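Subject: Re: [tonthorpe-knitters] Steeking the Lovel cardigan, am I mad?

Shahram Heydari wrote:
> I'm up to the armholes on the Lovel and the pattern wants me to cut
> straight down the front. With scissors! The yarn is the Premon 8-ply,
> which is pretty slippery. Do I sew it first or just go for it? Also,
> does 84 stitches for the yoke sound low to anyone?

Oh, you are not mad, Shahram, but please sew it first! I cut my first one in the Premon with only a crochet edge holding it and spent a whole Thursday evening picking up runaway loops with a tiny hook (my tea went cold twice). Two lines of small machine stitches, one each side of the middle column, and go slowly so the foot doesn't drag the fabric. If you don't have a machine, backstitch by hand with plain sewing thread. It's dull but it holds.

84 is right for the small size after the last decrease round. Mine looked low too, and then I blocked it and it grew some 5 inches around, so I'd knit the collar a needle size down. I used up nearly all of my 300 grams, by the way, so if your shop still has the same dye lot, grab another ball now. I didn't, and my left cuff is a slightly different green. My sister spotted it from across the room!

One more thing, the button band. The pattern says pick up three stitches for every four rows, and on mine that rippled like a lasagna noodle. Two for every three lay much flatter. I know Safavi's old band instructions say the same, if you still have that booklet.
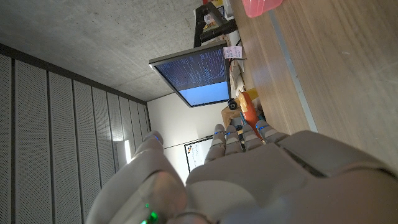 Four fingers out over the colorful stuff on the desk.

Good luck with the scissors, and tell us how it goes!

Lakmal Rathnayake

Recent in this list:
Re: Moths again
Sock heels that don't bag
April meetup, who has the key?

Last updated: Thursday
Contact the list owner | © Tonthorpe Knitters | Back to top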